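**Ticket 202 – wrist camera view tilted in sim, gripper misses approach**

Project: Dindonik (student robotics club, window-task module)
Opened: 31 October 2018
Status: open, workaround in place
Scene: Plotow, build 37

**Symptom**

Wrist view loads with the window skewed and pushed into the upper right. The right-hand column of panes is only partly in view. The team's pane detector wants the full three-by-three grid and returns nothing. Approach script then times out after 25 seconds.

**Steps to reproduce**

1. Load Plotow with the default start pose.
2. Open the gripper.
3. Run `approach_window` with logging on.

Happens on both lab machines. Restarting the simulator makes no difference.

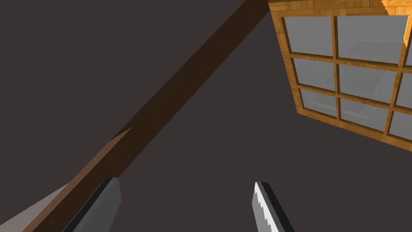 First suspect was the scene file, which was reworked in March. Compared the window transform with the old copy – identical. The beam was not moved either. Fingers render at the bottom of the view with the gripper open, so the camera is still attached to the hand link.

Next checked the start pose. The Breradel config sets wrist roll in degrees, the loader reads radians. Converted the value by hand and reloaded. View is closer to level, but still off by up to 8 degrees.

Remaining error probably sits in the camera mount offset. The Ağca branch has a different offset for the same hand. Not merged, not tested.

**Workaround**

Set wrist roll manually before calling `approach_window`. Do not edit the scene file.

**To do**

- Fix units in the loader
- Test the Ağca offset on a clean checkout
- Jagged edges on the window and right finger: check anti-aliasing, low priority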